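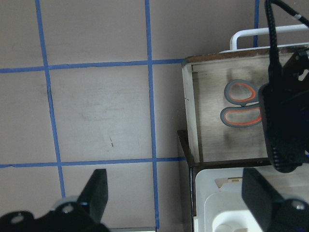 Mon 6 February

My sister-in-law Siham Sfeir came for coffee on Saturday and asked me for scissors. I opened four drawers before I found a pair, and it was the bad pair, the one that folds the paper in place of cutting it. She was polite and said nothing. After she went home I decided that this week I will write about scissors, and where they should live.

I grew up in a house where the scissors had one place, on a nail beside the stove. If you took them, you put them back, or my grandmother would stand in the hallway and call the names of all the children until somebody confessed. In my own home I have no nail and no grandmother, so the scissors travel.

My first rule now is that scissors stay in a tray and not in a drawer. In a drawer they go under the other things, and you must search with your fingers, and I do not like to search for a blade with my fingers. A tray can be very simple. A shallow wooden one with raised edges is good, in a light color, so you notice from across the room when it is empty. I prefer it a little higher than the table, on a small stand, because then the papers do not climb over it.

The second rule is about direction. The finger loops must point to the person who is coming to take them. Bright handles help also. I had all-black scissors for many years and I lost them on a dark shelf, under a scarf, and one time in the freezer (I was opening a bag of peas). A pair with gray handles and orange inside the loops is much easier to find.

The third thing is the blue painter's tape. I learned it from Tarek Twal, who lives below us and repairs radios. He divides his whole work table into rectangles with tape, and every job has its own rectangle. I thought it was too much. Then I tried it on my sewing table – one rectangle for the fabric, one for the buttons, one for the things I must still decide about. The lines do not need to be perfect. If one comes out wavy, leave it.

I have used it for 18 days now, and the rectangle for undecided things is always full. Tomorrow I want to sharpen the bad pair. Ziad Khasawneh at the market does it while you wait, but he closes before lunch, so I have to go early.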